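Wustow Recorder Guide
Section 2: Recording Your First Examples

1. Set out the cups and a bottle. Clear away your lunch, which the system will otherwise study with great interest.

2. Open the gripper fully and press Record. Wait for the second beep. The first one is just the recorder clearing its throat.

3. Guide the gripper by hand at a calm, even pace. Any flourish you add will be faithfully learned.
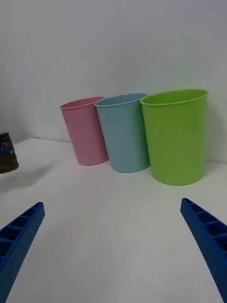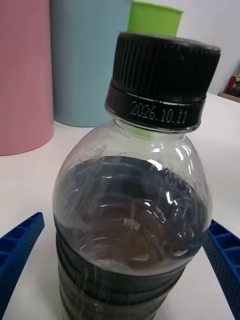
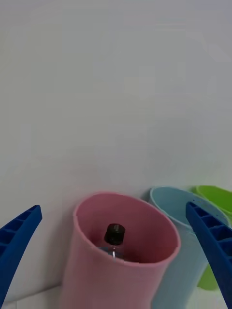
4. Press Stop, then mark the take Keep or Discard. Fumbles go under Discard, however charming.

5. Move things a little and go again. A batch holds 12 takes.

Note: Our Grernov training set ran to 637 takes. Bring a comfortable chair.

Caution: Keep fingers (yours) clear of the gripper during playback. If it stalls, press Stop before you offer help or advice.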